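Nostetti hardwax oil for worktops: long-term review
Reviewed by Gerrit Rampersad

Nostetti is a two-part hardwax oil sold for benches, desks and other horizontal timber. It is supplied as a base and a hardener, mixed by weight immediately before use. The maker claims one coat is enough on close-grained timber. I tested that claim on offcuts and then on a full-size top, with Lerkance single-part oil as the comparison. Both products were bought at the normal retail price from Brirgate.

Surface preparation

The instructions ask for sanding to 120 grit and no finer. I tried 100 grit on one offcut and the scratch pattern showed clearly under raking light once the oil had gone on. At 180 grit the colour was weaker and the surface took up less product. The printed figure is sound. Dust removal matters more than grit: a vacuum followed by a cloth dampened with white spirit left a cleaner result than the vacuum alone.

Film finishes and laminates are outside the scope of this product. A painted or coated top has to be stripped to bare timber before any oil will bond, and a sheet-covered top should be left as it is and cleaned with a mild detergent.
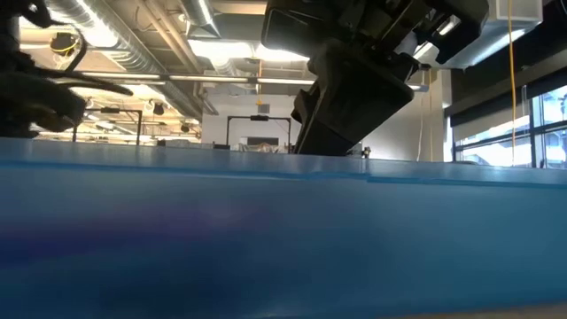

Mixing and application

The tin lids are stiff and the hardener bottle has no graduated cap, so a small set of scales is needed. Pot life is given as 4 hours. In a workshop at normal room temperature the mix was still workable at the end of that period, although it had thickened and dragged under the pad.

The oil is spread with a white nylon pad, left for a few minutes and then wiped off completely. Any excess that remains will cure as a sticky patch. I missed one such patch near a corner and had to cut it back with a grey pad the following morning. Coverage was good. One small tin did the full-size top and both sets of offcuts, with enough left over to be annoying, as mixed product cannot be stored.

Used cloths must be laid flat outdoors or soaked in water before disposal. The warning on the tin is printed in very small type on the underside and should be moved to the front.

Colour and sheen

The natural version warms pale timber slightly and brings out the grain without the yellow cast I have had from Danish oil. Sheen is low and even.

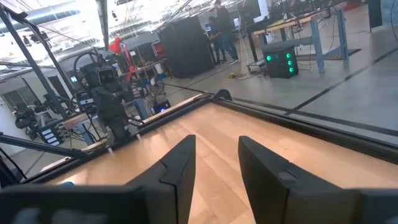
Lerkance gave a similar tone after its second coat but was patchier across end grain, and it took an extra day to reach the same stage. I measured sheen with a borrowed meter on the offcuts only, and the spread between readings was smaller with Nostetti on every piece.

Resistance

Water left overnight under a glass produced no mark on either finish. Black coffee left a faint ring on Lerkance, which came out with light rubbing. Red wine marked both. After 5 months of daily use the Nostetti top has dulled slightly at the front edge, where forearms rest. Colm Horgan applied the same product to a desk in November and reports similar wear in the same place.

Spot repair is straightforward. Abrade the area with a grey pad, apply a very small amount of mixed oil and buff. The repaired area was visible for about a week and then blended in.

Price and verdict

At £67 for the small kit, Nostetti costs considerably more than Lerkance, and the McAlister shop-brand oil is cheaper than either. The single coat recovers some of that in labour. For one shelf or a side table I would buy the McAlister. For a top that has to be back in use quickly, Nostetti is the one I would order again, with a separate set of scales.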